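The Basket Method, or how I finally packed a bathroom

26th October

I have moved house 8 times and I have never, not once, packed a bathroom properly. It always ends the same way: a trash bag full of half-squeezed tubes, a towel thrown over the top, and me in a strange apartment at midnight brushing my teeth with a finger. Well, no more! I've got a system now and I'm so pleased with it that you're all going to hear about it.

The idea came from my friend Duván Betancur, who lived out of a van for a whole winter and can find his nail clippers in the dark. His rule is that small things never go straight from the shelf into a box. They go on a table first, out in the open, where you can see what you own. Then they go in a basket, and the basket travels as it is. You carry it in, set it down by the new sink and you're living there. That's the whole thing and I love it.

So, a table. Any table, but a pale one is best (I'm serious, a little clear cap disappears completely on my dark kitchen one). Then a basket with straight sides and a handle hole, so you can grab it one-handed while you fight with the front door. Mine came from Echeverri, the housewares place on the corner, and I went back the next day for a second. 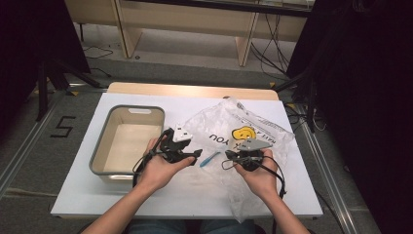 Photo: Duván Betancur

The beige basket with the gray rim is the shape I mean. Rectangular is so much better than round for this! Round ones look sweet on a shelf but everything slides to the middle, and in the car they roll. I like a cream inside as well, for the same reason I like a pale table.

And please keep your THANK YOU bags, the clear ones with the yellow smiley. I used to stuff them under the sink and feel bad about it. Now anything that might leak gets one to itself, knotted, before it goes in the basket. Shampoo, mouthwash, that blue stuff I bought for the drain. A crumpled bag is also great padding down the side of a glass jar.

Order matters more than I expected. Tall bottles go along the back, flat things down the sides, and the skinny stuff (toothbrushes, clips, tweezers) goes in last, lying on top, so you meet it first at the other end. I did our whole bathroom in 22 minutes, including a break to read the back of a very old sunscreen.

Next up is the kitchen junk drawer, which scares me a little. We get the keys in December and I want that drawer done well before then. If you've got a good trick for loose batteries and rubber bands, put it in the comments, I'll try anything!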